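3.2 Kleinteile und ihre Behälter

Wer je eine Schreibtischschublade geöffnet hat, kennt das Ordnungsprinzip, mit dem sich dieser Abschnitt befasst: Was flach ist, liegt irgendwo unten, was zerknittert ist, liegt in der Ecke. Unsere Typologie, im Folgenden Karkville-Schema genannt, unterscheidet 3 Behälterklassen, nämlich Schublade, offene Schale und Tablett. Eine vierte Klasse (»Sonstiges«) wurde im Januar gestrichen, nachdem sie den größten Teil des Bestands aufgenommen hatte.

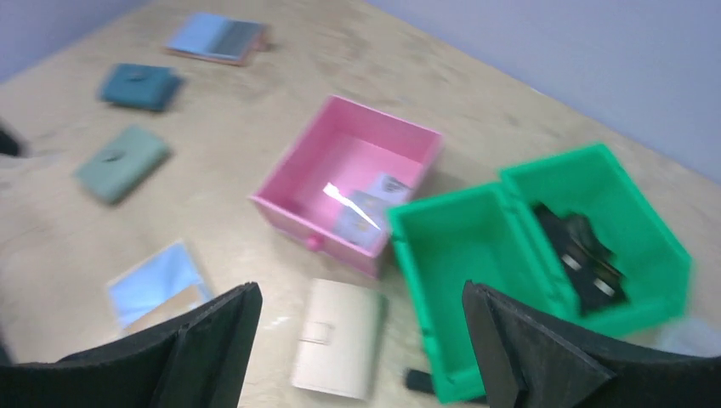
Die Zuordnung zu einer Klasse richtet sich allein nach der Form, der Inhalt bleibt unberücksichtigt. Eine Schublade ohne Kommode gilt weiterhin als Schublade, sofern sie einen Knauf besitzt. Leere Behälter werden mitgeführt. In der Vorstudie aus Oltarham hatten wir sie ausgeschlossen und damit ausgerechnet jene Fächer übersehen, die im Alltag als Reserve dienen und deren Unberührtheit in den Befragungen mit einigem Stolz erwähnt wurde.

Schwieriger ist das Tablett. Es hat einen Rand, aber kaum Ehrgeiz, und was darauf liegt, gilt je nach Auskunft als aufgeräumt oder als bloß abgestellt. Wir werten nebeneinanderliegende Teile als geordnet, auch wenn sie in der Farbe nicht zusammenpassen. Gegenstände neben dem Tablett zählen als ungeordnet, selbst bei größter Nähe.

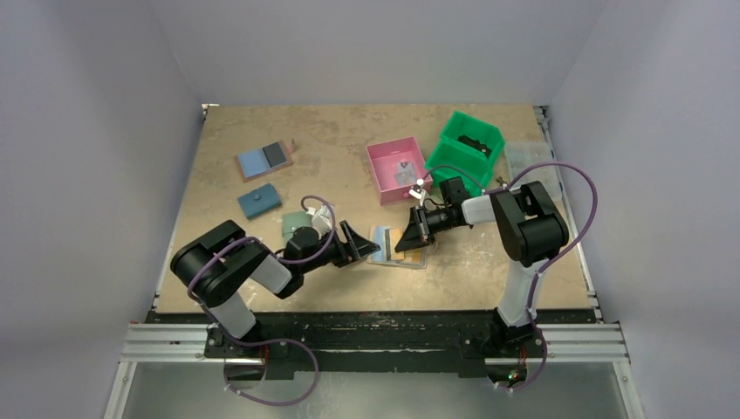

Abb. 2: Arbeitstisch mit Tablett und zwei quadratischen Platten, hellblau und dunkelgrau; darunter der blaugrüne Block mit Knauf, nach dem Schema ungeordnet.

Der Knauf am Block führte zu einer längeren Diskussion. Nach dem Wortlaut der Regel genügt er für die Klasse Schublade nicht, da ein Innenraum nachzuweisen wäre.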